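Cunik
Minutes of the Product and Brand Meeting
Held upstairs at the Stesutlow kitchen, September 27, 2022

Present: kitchen, brand, sales, quality and purchasing were all in the room. Our bookkeeper joined by phone for the pricing item and stayed on for the tasting discussion, which was nice, even though there was no way to pass a spoon down the line.

1. Welcome and last meeting's minutes

The meeting got going a little late while everyone found a chair and the coffee made its way around. The minutes of the last meeting were read and agreed with one correction from the kitchen: the new blender is on lease and was not bought outright, and the sentence about "our purchase" should be changed. Everybody was thanked for the long days during the summer fair season. The kitchen team came in for particular praise for keeping the white bean spread on the shelves while the cooler was down, and this was warmly seconded from all sides of the table.

2. Âu — where we are with the recipe

Most of the meeting went to Âu, our sunflower seed sour cream, and it was a good, lively talk. The kitchen brought two batches to taste. The first was the recipe we all know from the summer, with lemon juice added at the end. The second is cultured overnight and has no lemon in it at all. Opinions were divided, but in a friendly way. Sales liked the lemon version for its clean, bright taste on a baked potato and felt that shoppers who are new to this kind of product would find it easier to love. Brand preferred the cultured one and went back for more of it, several times, with crackers that had been meant for the break. Quality pointed out that the cultured batch is thicker and holds up better on a spoon, but that it had turned slightly gray by the second morning, as sunflower seeds will do. The kitchen believes this can be helped by soaking the seeds in a more acidic water and skinning them more carefully, and would like a little more time to try it.

It was agreed that the cultured recipe is the one we want to go forward with, provided the color can be put right. The lemon recipe will be kept on file and not thrown out, as there was some feeling that it would make a lovely dressing one day.

A question was raised about the word "sour" on the front of the tub. Purchasing had tried the name out on family over dinner and reported that the children at the table would not touch anything with "sour" on it, but happily ate the same thing when it was called "dip." We talked about this for a good while. The suggestion that found the most support was to keep "sour cream style" in smaller letters underneath and let the name Âu do the work on top. There was also some discussion of how people will say it out loud at the store. Brand will write a short, cheerful line for the side of the tub to help them along.

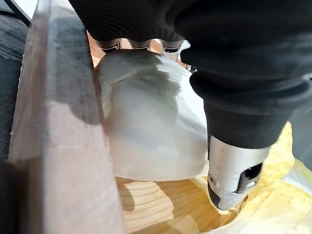
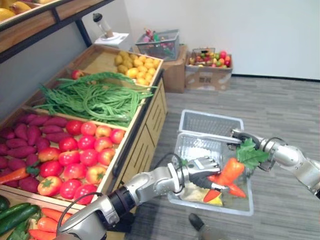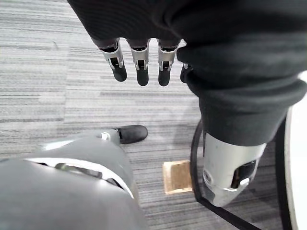
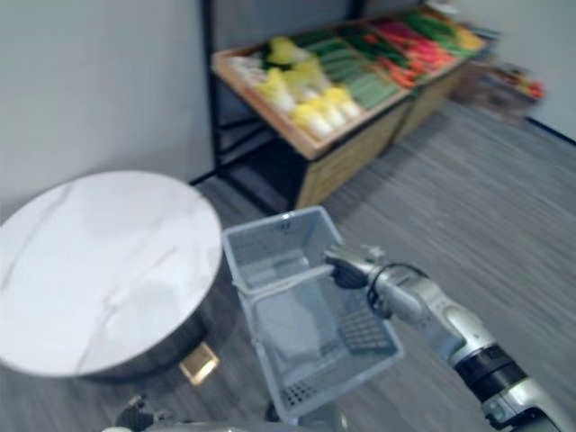

Bottom picture: the light gray basket, with the round table and the produce stand behind.

3. Tubs and lids

Dukex has sent its new samples, and they were passed around and opened and closed a great many times. The lid on the smaller tub is much improved and no longer needs a fingernail to get it started. The lid on the family tub still pops up on one side if it is pressed down in the middle, and purchasing will go back to Dukex about that. They have been very patient with us so far and we want to stay on good terms.

The smallest order Dukex will accept with a printed sleeve is 1,000 tubs. There was some nervousness about this, given that the wording on the front is not settled, and it was agreed to hold off on printing until it is. For the store tastings we will use plain tubs with a paper label, and the kitchen has 300 of these in the back room already, left from the spring, so nothing further needs to be bought.

Brand showed three color ideas for the sleeve. The deep yellow was the favorite. The pale green was liked too, but it was felt to sit too close to our white bean spread, and sales was worried about shoppers taking home the wrong one. The brown was withdrawn before anybody had to say very much about it.

4. Pricing

The bookkeeper walked us through the costs by phone. Seeds have gone up since the spring and so has freight, and there is no getting around the fact that Âu will be dearer to make than our bean spreads. Sales would like to keep it within reach of families who buy ordinary sour cream and are only thinking of switching — that is the whole hope of the thing, after all. No price was settled. The bookkeeper will send around a sheet showing the cost for each size of tub, and we will come back to it next time with the figures in front of us.

5. Store tastings in October

The plan is to hold tastings at the stores in and near Stesutlow that already carry our spreads. The kitchen can make up enough for 200 sample cups per tasting without upsetting regular production. Baked potato pieces went down very well last time but are a nuisance to keep warm, so it was decided to use plain corn chips, with cucumber slices for anyone who would like them. Quality asked that the allergen card be placed at the front of the table and not behind the napkins, where it ended up in the summer. Sales will confirm the stores and let everyone know.

6. Anything else

The kitchen asked whoever has the long-handled ladle to please bring it back, with no hard feelings. Purchasing mentioned that the cardboard bin by the loading door is full again and will call for a pickup.

To do before the next meeting
Kitchen: another cultured batch with the new soak, kept for several days to check the color
Brand: front-of-tub wording and the line on how to say the name
Purchasing: Dukex, about the family lid
Bookkeeper: cost sheet for both sizes
Sales: list of stores for the tastings

The next meeting will be in October, once the new batch has had its days in the cooler. The remaining crackers went home with brand.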